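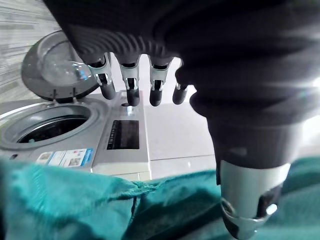
Der Neigungsmesser Javov 633 erfasst langsame Verkippungen des Untergrundes an Vulkanflanken und wird als Bodenstation auf gewachsenem Fels betrieben. Dieser Abschnitt regelt die Aufstellung des Gerätes bis zur ersten Nullmessung. Die Grundplatte ruht auf drei Stellfüßen, deren Aufbau dem der Finger an der schwarzen Roboterhand ähnelt: oben ein kurzes schwarzes Glied, in der Mitte ein silbernes Gelenkgehäuse, unten eine gerundete schwarze Kuppe. Das Gelenk gleicht Unebenheiten der Auflagefläche aus und darf weder gefettet noch verklebt werden.

4.1 Wahl des Standortes

Geeignet sind massige Lavabänke ohne offene Klüfte. Lockere Schlacken, Aschelagen und Blockschutt sind als Untergrund nicht zulässig. Der Abstand zu Fumarolen und Bereichen mit erhöhter Bodentemperatur ist dem Standortblatt zu entnehmen. Für das Messnetz Trekasden gilt zusätzlich die Höhenbeschränkung auf 1551 m über dem Meeresspiegel.

VORSICHT: In Senken und Kratermulden kann sich Kohlendioxid sammeln. Das Gelände darf nur mit eingeschaltetem Gaswarngerät betreten werden.

4.2 Vorbereitung der Auflagefläche

1. Verwitterte Kruste mit dem Flachmeißel abtragen, bis frisches Gestein ansteht.
2. Fläche mit der Drahtbürste reinigen und Gesteinsmehl vollständig entfernen.
3. Bohrschablone auflegen. Der Pfeil auf der Schablone zeigt hangaufwärts.
4. Die drei Ankerlöcher senkrecht bohren, ausblasen und die Anker einsetzen.
5. Aushärtezeit des Ankermörtels gemäß Gebindeaufdruck abwarten.

Hinweis: Bei porösem Basalt ist die Mörtelmenge so zu bemessen, dass der Anker auf ganzer Länge umschlossen ist.

4.3 Aufstellen und Ausrichten

1. Transportsicherung am Gehäuse belassen.
2. Grundplatte auf die Anker setzen und die Muttern handfest anziehen.
3. Dosenlibelle durch Drehen der Stellfüße einspielen lassen. Stets nur einen Stellfuß zur gleichen Zeit verstellen.
4. Kontermuttern über Kreuz mit dem Drehmomentschlüssel anziehen. Libelle erneut prüfen.
5. Transportsicherung lösen und im Deckelfach aufbewahren.

VORSICHT: Nach dem Lösen der Transportsicherung darf das Gerät nicht mehr gekippt oder getragen werden. Stöße beschädigen die Aufhängung des Messpendels.

4.4 Anschluss und Nullmessung

1. Datenkabel bis zum Anschlag in Buchse A stecken und den Schraubring schließen.
2. Batteriekasten anschließen. Die Zustandsanzeige leuchtet zunächst gelb.
3. Am Datensammler die Stationsnummer eintragen. Für die Station Plitville lautet sie 2952.
4. Schutzhaube aufsetzen und mit Steinen beschweren. Die Steine dürfen die Grundplatte nicht berühren.
5. Menüpunkt „Nullmessung“ aufrufen und den Bereich um das Gerät verlassen, bis die Anzeige auf Grün wechselt.

Wechselt die Anzeige auf Rot, liegt die Neigung außerhalb des Messbereiches. In diesem Fall ist die Transportsicherung wieder einzusetzen und die Ausrichtung nach Abschnitt 4.3 ab Schritt 3 zu wiederholen.

Hinweis: In den ersten Tagen nach der Aufstellung zeigt die Messreihe eine Einlaufdrift. Diese Daten sind im Protokoll zu kennzeichnen und bei der Auswertung nicht zu berücksichtigen.

Das ausgefüllte Aufstellungsprotokoll ist der Messnetzzentrale Barrios zuzuleiten. Eine Durchschrift verbleibt im Batteriekasten.

Stand: Juni 2023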